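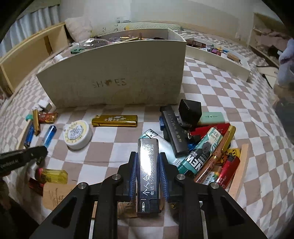

Household Collection Enters Its Second Phase

The Manipulation Data Group at Umport has completed the first phase of its household collection and will begin the second in August. The present item sets out what has been gathered, how the work is organised and what will change for the colleagues and participating households who contribute to it. It replaces the short notice circulated in the spring.

The purpose of the collection is to provide a learning system with a broad set of examples of people picking up, moving and putting down ordinary objects. The examples are recorded with hand-held grippers in the homes of participants. No robot is taken into the home. A participant closes the gripper on an object, carries it to another place and releases it, and the recording of that movement becomes one example. The system is later trained on many such examples taken together, and its performance is assessed on an arm at the Umport laboratory.

At the close of the first phase the collection held 1464 accepted examples from 51 homes. A further 117 recordings were reviewed and set aside. Most of these were incomplete at the beginning or the end, so that the approach to the object or its release could not be followed. Participants whose recordings were set aside have been informed individually, and no repeat work is asked of them.

Small objects on soft surfaces

The group has given particular attention to small objects sorted on beds. In the planning stage it had been assumed that nearly all sorting would take place at tables. Several participants explained that they empty drawers and boxes onto the bed, where there is more room, and the protocol was amended to allow for this.

The sorting task on the bed is now one of the most useful in the collection. Lighters, tins, pens, caps and other small belongings lie close together, some flat and some standing, some in a pile and some apart. A shoe box or an open tray may serve as the container. Objects of one kind differ a good deal among themselves: a lighter may be gold, red or translucent yellow, plain or patterned, and it may carry printed lettering in any language. A system that has learned to recognise only one sort of lighter is of little practical use, and the variety found in a private home is difficult to reproduce in a laboratory.

Soft surfaces also present a difficulty of their own. A bedspread gives way under the fingers of the gripper, and an object resting on it may tilt as the fingers close. Raquel Neves, who leads the review of recordings, has asked that participants leave the bedspread as they find it and do not smooth it between examples. Folds and hollows are part of the task. Objects that fall over during an attempt should likewise be left where they fall, and the recording should continue.

Guidance for the second phase

Following discussion between the collection and review teams, the guidance below will apply to all sessions held from August onwards.

Each example should contain one object only. Where two objects are lifted together by mistake, the participant should put both down and begin again.

Elongated objects, such as pens and lighters, should be grasped in more than one way over the course of a session. Upright grasps are at present far more common in the collection than grasps taken from the side.

Containers need not be empty at the start. A box that already holds a number of things is a suitable container, and participants are asked not to clear it beforehand.

The pile should not be spread out in advance. Participants have sometimes separated the objects out of courtesy to the system, and the resulting examples, though accepted, are easier than those met in daily use.

Lighters are to be handled closed and are not to be lit at any point in a session. Aerosol cans may be moved but not sprayed. Knives, medicines and glass with damaged edges remain outside the collection.

Failed grasps are to be kept. The review team marks them separately, and they are used to teach the system how a grasp is corrected. A participant who loses hold of an object should try again without stopping the recording.

Labelling and privacy

Every accepted example is given a short written label stating the object, the place from which it was taken and the place in which it was put. Labels are written by one reviewer and checked by a second. Joana Vieira has prepared a revised word list for this purpose, as the first phase produced several names for the same object. The word "tin", for instance, had been used for both round boxes and aerosol cans, and these will now be kept apart. Where a reviewer cannot tell what an object is, a general term such as "cap" or "small block" is to be used, and no guess is to be recorded.

Personal belongings often bear names, telephone numbers, addresses or machine-readable codes. Printed text of this kind is to be noted at review so that the participant's wishes can be applied before any material leaves the group. Other members of a household who may come into view must have given their agreement in writing. Participants may withdraw a session at any time before the collection is closed, and need give no explanation for doing so. Questions on these matters should be addressed to Amândio Arruda, who holds the consent records.

Equipment

The second phase will use the same pattern of gripper as the first, so that the two sets of examples may be combined. Finger pads will be inspected on return from each home and replaced where the ridges have worn. Nuno Godinho has arranged for spare pads to be supplied with every kit, together with a printed card showing how they are fitted. Participants who notice that an object slips repeatedly should change the pads before continuing and enter the change on the session sheet.

Kits are issued from the ground-floor store at the Cleson building. They should be returned within the agreed loan period, with the session sheet completed and the battery removed from its holder.

Taking part

There are places for 76 homes in the second phase, including those that wish to continue from the first. Households of every size are welcome, and no technical knowledge is needed. The group would be especially glad to hear from people who keep collections of small objects, sewing materials, stationery or workshop parts, as these are thinly represented at present.

An introductory meeting will be held on July 21, 2026 in the Erelell seminar room. Custódio Calado will present the results of the first phase and demonstrate the use of the gripper, and those attending will have an opportunity to try it for themselves. Colleagues who are unable to attend may request the participant handbook from the group's office, where applications for the second phase are also received.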